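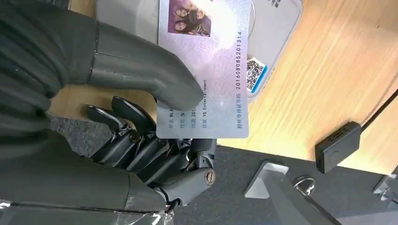 Fan identification card with group portrait and printed number

About Flivham

Flivham is a sorting and cataloging service for small paper and plastic collectibles. We work with private collectors, fan clubs and school groups that have more cards, stickers and small packets on hand than they can easily keep in order. Our office receives collections, sorts them by hand, lists each item and returns everything to its owner with a written record.

The company was founded by Yichen Yao, who had spent a number of years in a stationery wholesale business and had grown used to receiving calls from customers who wanted to know how to store what they had already bought. The first collection was sorted on a borrowed table. We have since completed 672 collections, most of them belonging to people who keep the cards and keepsakes of a favorite singer or group.

What We Handle

The larger part of our work concerns fan cards. These include membership cards, picture cards, ticket stubs and the novelty identification cards that fans enjoy owning, which borrow the layout of an official card and carry a fan number in place of a real one. We list novelty cards as novelty cards. They are not treated as documents of any kind, and our records say so plainly.

We also accept stickers, pins, key tags, sealed packets and printed inserts. We do not accept clothing, posters larger than a standard folder, food or loose liquids. Items that arrive with a collection but fall outside these limits are set aside in a labeled envelope and go back to the owner unopened.

Flivham does not buy, sell or appraise. Owners sometimes ask what a card may be worth, and we refer them elsewhere. The same applies to questions of authenticity. Our record states what is printed on the item and what condition it is in - it does not state who made it.

How a Collection Is Sorted

Each collection is opened at a table by two members of staff. Cards are first separated from packets. Cards are then grouped by the name or picture they carry, and within each group by any printed number. Packets are grouped by size, because size decides which compartment they can go into, and are left sealed unless the owner has asked otherwise in writing.

Sorted items are entered in Nuser, our catalog. An entry holds the item type, the wording on the front, the language of that wording, the condition of the corners and surface, and the place where the item has been put. Where a card carries text in Chinese or Korean, the original wording is kept and an English line is added beneath it. Shiny and patterned surfaces are noted as well, as they show fingerprints and scratches more readily than plain card.

A small collection normally takes 45 minutes at the table. Larger ones are divided into sittings, and nothing from a second collection is brought out until the first has been put away.

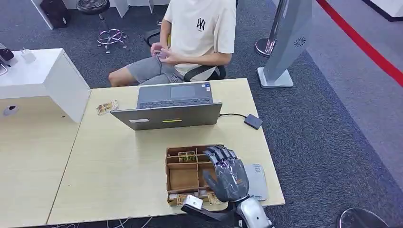
Yanling Yu wrote to us in January that she had owned three wooden organizers over the years and had filled each of them without ever being able to find anything. Her view was that the partitions had only given her more places to look. What helped, she said, was the list, and in particular the fact that every compartment on the list had a number that matched the one on her box. She added that she would have preferred larger numbers.

We have kept her letter, and the numbers on our compartment labels are now larger.

Storage

Collections are returned in the owner's own containers wherever these are suitable. When they are not, we recommend shallow divided boxes for packets and stiff individual sleeves for cards. The sleeves we supply are made by Plamex and come in two sizes. We ask owners to store cards flat and out of direct sunlight, and to avoid rubber bands.

A shallow box is easier to keep in order than a deep one. Items in a deep box settle on top of each other, and the lowest layer is seldom looked at again. Owners who keep a mixed collection are advised to leave one compartment free for new arrivals and to clear it before it is full. 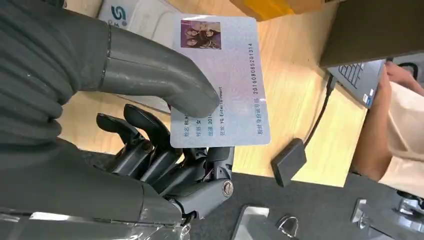
Fan card with rounded corners, over a light wood desk

The Tang Room

In September 2022 we opened the Tang Room, a small study space beside our office where owners may sort their own collections using our tables and the Nuser catalog. The room seats 7. Members of staff are on hand to answer questions about listing and storage but do not sort on an owner's behalf during a room session. Drinks are kept on the shelf by the door.

School groups may reserve the whole room. Teachers have used these sessions to introduce simple cataloging, and we provide a practice set of cards for students who do not wish to bring their own.

Our Staff

Yichen Yao continues to direct the company and reviews the written record of every collection before it is returned. Catalog staff are trained at the table for one full season before they make entries alone. All staff agree in writing not to discuss the contents of a collection with anyone but its owner.

Working With Us

Owners who wish to send a collection should first request an intake form. The form asks for the general type of items, an estimate of quantity and the name of the person to whom the collection should be returned. Please do not send items before the form has been confirmed. Requests to use the Tang Room are made on a separate form, available from the front desk.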